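Forstead Handling Programme: equipment and budget report to the end of May
Workstream 2, small-object manipulation
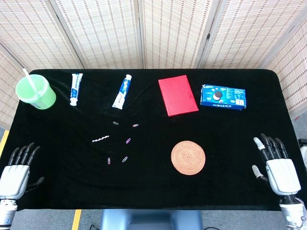
Report prepared by the Equipment Planning Lead, Drudholm site

1. Position

The bimanual station at Drudholm is in use on the small-object task set. The current layout puts paper clips, a short linked chain, a woven coaster, toothpaste tubes, a book, a biscuit box and a cup with a straw on a black cloth, with a folding screen behind the table. Thin and small items set the requirement for the hands, and most of the remaining equipment spend follows from them.

2. Spend against plan

Table, cloth, screen and floor marking: closed, £478 against £200 planned. The overspend is the screen, which was not in the original estimate.
Spare fingertip pads and cabling: £2,000 committed, delivery outstanding.
Task objects: bought locally from the consumables line. No separate line is requested.

Overall, 97 per cent of the first-stage equipment allocation is now spent or committed. The balance is held against carriage.

3. Second station

Two options remain for the second pair of hands.

Osteo: same mounting pattern as the present wrists, so existing brackets and spares can be shared. Longer lead time. Service contract priced separately.

Wihongi: shorter lead time and a lower unit price, but new brackets and a second set of spares would be needed. Control software would need a further interface, which has not been costed.

We recommend Osteo, subject to a written quotation for the service contract. If the lead time extends past the start of the next stage, we would ask to revisit Wihongi on a hire basis.

4. Risks

Fingertip pads are the main consumable and the plan assumed one change per stage. That assumption looks low for paper clip work. A revised figure will be given once the outstanding pads are delivered.

5. Decisions requested

Approval to move the screen overspend to the contingency line.
Approval to seek the Osteo service quotation.
Confirmation that unspent carriage may be carried into the second stage.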